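수건 접기, 이번 달엔 이것만 하고 갑니다

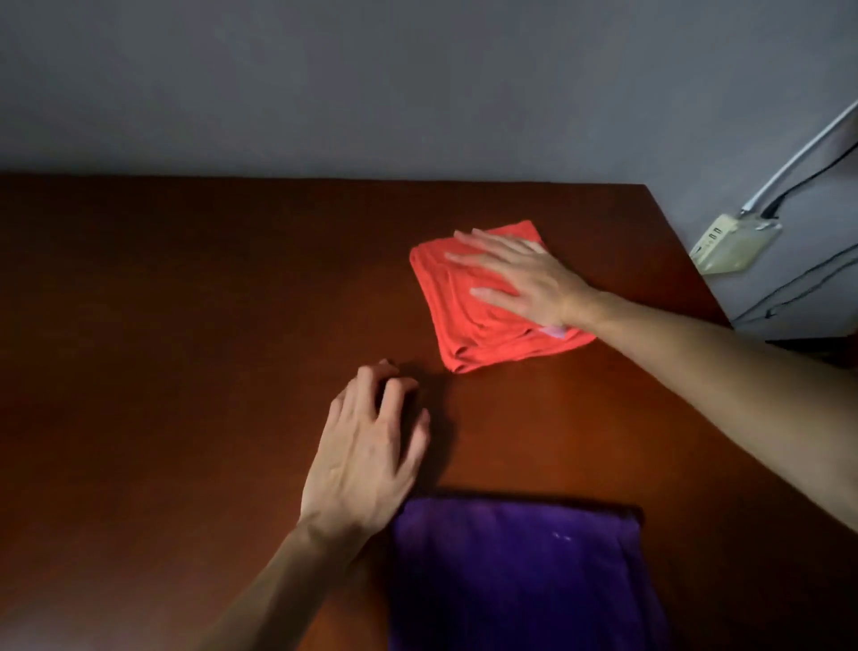
붉은 주황색 수건, 접은 뒤 손바닥으로 꾹.

급하게 씁니다. 소식지 마감이 오늘 저녁 4시였는데 벌써 넘겼네요. 12월 정리 모임 이야기부터.

이번 주제는 수건. 지난번 양말이 반응이 좋아서 비슷하게 작은 걸로 골랐습니다. 장소는 그대로 스킴컴 2층 작은방. 큰방은 합창 연습이 잡혀 있어요. 헷갈려서 합창단에 앉아 계시다 온 분 있었음. 이번엔 문 앞에 종이 붙여 둡니다.

접는 법 짧게. 넓은 탁자에 펴고 길게 반, 또 반. 그다음 짧은 쪽으로 접어서 네모. 선반 깊이에 따라 한 번 더 접어도 되고요. 마지막에 손바닥으로 가운데서 바깥쪽으로 눌러 줍니다. 이걸 빼먹으면 쌓았을 때 기울어요. 극세사처럼 보들보들한 수건은 특히 잘 미끄러지니까 천천히. 한 손은 탁자 짚고 한 손으로 누르면 편합니다. 라벨은 안쪽으로 넣는 분, 밖으로 빼는 분 의견이 갈리는데 저는 신경 안 씁니다. 키리아키 바실라키스 씨는 무조건 안쪽이래요. 지난 모임에서 이걸로 20분 얘기함.

탁자는 시작 전에 꼭 마른 걸레로 닦아 주세요. 지난번에 과자 부스러기가 수건에 다 묻었습니다. 범인은 접니다.

준비물: 집에서 쓰는 수건 4장. 크기 달라도 됨. 구멍 난 것도 가져오세요, 잘라서 걸레 만드는 법을 끝에 잠깐 봅니다. 가위는 여기 있어요. 새 수건 살 필요 전혀 없습니다. 작년에 새로 사 오신 분 계셔서 미리 말씀드려요.

참가비 2000원, 차값입니다. 잔돈으로 부탁드려요 제발. 차는 보리차랑 생강차. 생강차는 크리슈나무르티 살리안 씨가 끓여 오시는데 꽤 맵습니다. 꿀 가져오실 분 환영.

모이는 시간은 오전 10시, 끝나는 건 점심 전. 늦으셔도 조용히 들어오시면 됩니다. 버스로 오시면 플레드빌 정류장에서 내려 빵집 끼고 왼쪽. 건물 뒷문은 요즘 잠겨 있으니 앞문으로 오셔야 되요.

그리고 수건 나눔 상자. 입구 계단 옆에 그대로 있습니다. 깨끗이 빨아서 말린 것만 받아요. 접어서 넣어 주시면 더 좋고, 덜 마른 건 정말 안 됩니다. 지난달에 하나 때문에 상자 전체를 다시 빨았어요. 베개랑 이불은 안 받습니다, 둘 데가 없슴.

다음 달 주제는 미정. 후보는 침대보 고무줄 있는 것, 아니면 냉장고 야채칸. 저는 침대보 쪽인데 혼자 접다가 포기한 적이 많아서요. 원하는 거 있으면 213호 우편함에 쪽지 넣어 주세요. 문의 전화는 내선 3245, 오후에만 받습니다.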